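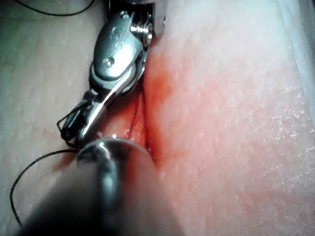
Page modifiée pour la dernière fois en avril

La peau qui reste

On m'avait prévenue qu'à Vevier il fallait pousser fort la porte, que le bois gonfle au printemps, et j'ai quand même cru pendant un bon moment que l'atelier était fermé. Il a fallu que Zohreh Alipour vienne m'ouvrir elle-même, une tasse dans chaque main, en s'excusant pour la porte comme on s'excuse d'un vieux chien. À l'intérieur il y avait déjà du monde autour de la table, des chaises dépareillées, une assiette de biscuits au safran et cette conversation un peu flottante des gens qui se connaissent par leurs cicatrices avant de se connaître par leur prénom.

Je m'intéresse aux cicatrices depuis que j'en ai une. J'avais 26 ans, c'était une appendicite sans gloire, et je me souviens surtout de la première douche à la maison, de ma façon de regarder le carrelage pour ne pas regarder plus bas. Le chirurgien m'avait dit que c'était « une très jolie fermeture ». J'ai mis des années à comprendre qu'il parlait de son travail, et qu'il avait bien le droit d'en être fier, pendant que moi je me demandais à qui appartenait désormais ce petit bout de ventre qui ne sentait plus rien quand on le touchait.

Zohreh a été kinésithérapeute à l'hôpital pendant 28 ans, d'abord en orthopédie, puis auprès de grands brûlés. Elle a les mains larges et chaudes, et une manière de poser la paume à côté de la cicatrice, jamais dessus, en attendant qu'on lui fasse signe. « Les gens arrivent en me disant qu'elle tire, qu'elle gratte, qu'elle est laide, raconte-t-elle. Ils disent "elle", toujours, comme pour une belle-mère. » Autour de la table, tout le monde a ri, moi la première – j'avais employé le mot dix minutes plus tôt.

Une cicatrice, pendant ses premiers mois, n'arrête pas de changer. Elle est rouge, elle durcit, puis elle s'assouplit et pâlit, souvent sur un an, parfois sur deux, et c'est long quand on la voit tous les matins. Le corps fabrique du collagène dans la précipitation, il en met trop, il en met de travers, et reprend ensuite son ouvrage avec une patience dont on ne se croyait pas capable. Le massage, quand le médecin l'autorise et que la plaie est bien refermée, aide à garder les tissus mobiles. Le soleil est l'ennemi de tout le monde, et Zohreh le répète avec la constance d'une maîtresse d'école.

Renzo Mancuso, lui, a la sienne au genou et s'en moque éperdument. C'est un ancien vendangeur de la vallée d'Iltano, il est tombé d'une remorque et il raconte la chute beaucoup mieux que l'opération. Ses petits-enfants suivent la ligne du doigt comme une route sur une carte, il leur a inventé des villages tout du long et il paraît qu'il y a même une douane. En l'écoutant, je pensais à mon père, qui avait sur le pouce une entaille de couteau à huîtres dont la version changeait à chaque Noël, et à ce que nous aurions perdu s'il avait cicatrisé proprement.

Pour Iwona Jasińska, c'est une autre histoire. Opérée du cœur quand elle avait sept ans, elle a grandi avec des cols montants, été comme hiver, et une mère qui lui achetait des foulards par brassées. Elle a cessé d'en porter à la naissance de sa fille Imo, un jour de grosse chaleur, sans rien décider du tout. « J'allaitais, j'avais trop chaud, j'ai ouvert ma chemise sur le balcon et voilà. » Elle a gardé les foulards – une valise pleine – et elle en prête volontiers.

Il y en avait quatre ce jour-là sur le dossier de sa chaise, dont un très beau, brodé au point de chaînette par Negin Mazandarani, qui tient la mercerie Rashti, deux rues plus bas. Negin n'a pas de cicatrice à raconter, ou alors elle ne la raconte pas. Elle vient pour le thé et parce qu'elle aime parler de fil. Elle m'a longuement expliqué comment on rattrape un accroc dans une soie ancienne, comment il faut accepter que la reprise se voie un peu si l'on veut que l'étoffe reste souple, et j'ai vu Zohreh, de l'autre côté de la table, s'arrêter de verser pour écouter.

Je suis repartie à la tombée du jour avec un pot de baume, deux biscuits dans une serviette et l'adresse de la mercerie. Dans le train j'ai glissé la main sous mon pull, à droite, là où la peau est restée un peu sourde. Je sentais mes doigts à travers, de loin. Zohreh m'a dit de recommencer chaque soir, cinq minutes, en pensant à autre chose, et de revenir la voir quand les abricotiers de la cour seraient en fleur.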